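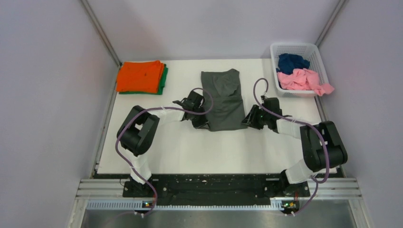 Plirnum, 2026-05-03 — The Fallo Clothing Exchange has lent sports clothing to residents of the Plirnum district since it opened in a former shoe store on the main street. Its director, Margareta Radu, spoke with the district bulletin about how the service is run, what it costs and why some garments last longer than others.

Ms. Radu came to the Exchange after a career in hotel linen management. She describes the two fields as closely related. "In a hotel you learn very quickly what washing does to cloth," she said. "Most of what we withdraw has been worn out by heat and by too much detergent. The playing field does far less damage than people suppose."

The Exchange lent 1037 items last year, most of them to families with children in school teams. Borrowers may keep up to four items for a season. No fee is charged, and there is no fine for a stain or a tear. According to Ms. Radu, fines were tried during the first season and dropped in February. "People stopped bringing things back," she said. "They were embarrassed by a grass stain. We would much prefer to have the shorts."

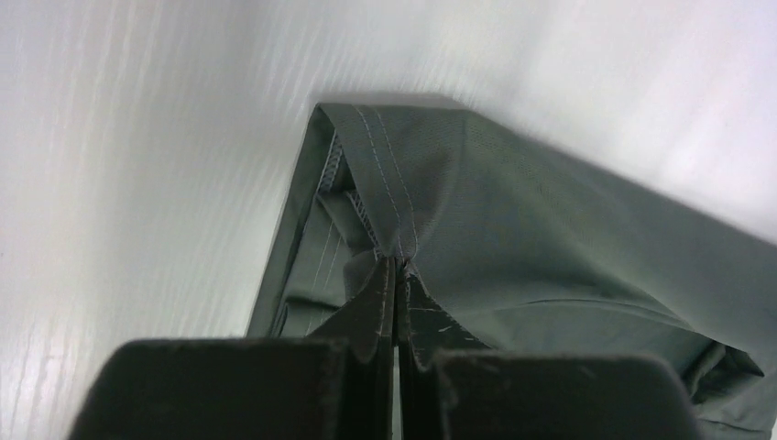 Returned clothing is washed in cold water and dried on racks. Fabric softener is not used on athletic wear, as it leaves a coating that keeps the cloth from drawing away moisture. Ms. Radu asks borrowers to follow the same practice at home, and a printed card to that effect goes out with each loan. She concedes that the card is not always read.

Repairs are handled by Dulce Olvera, who works at the Exchange on two afternoons a week. Hems and waistbands make up the greater part of her work. "Elastic is the weak point," Ms. Olvera said. "A pair of shorts can be perfectly sound everywhere else. I can replace a waistband before lunch and the shorts go out again for another season." Zippers take longer, and she will decline a jacket if the teeth are damaged near the base.
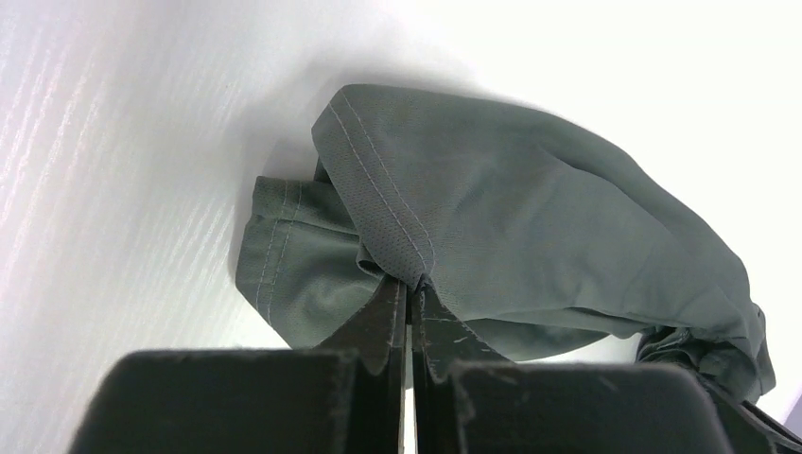 Demand is highest in the weeks before the fall season, when larger children's sizes run short. The Exchange keeps a waiting list, which stood at 67 names at its longest. Ms. Radu would like to see more donations from adults, whose clothing is often put away after a single year of use. "A great many people take up running in the spring," she observed. "By the fall we are very glad to hear from them."

Asked about plans for the coming year, Ms. Radu said that longer evening hours are under review and that a second collection point will open at the Druvex branch library. Donations should be clean and dry, with names removed from labels where possible. Swimwear cannot be accepted.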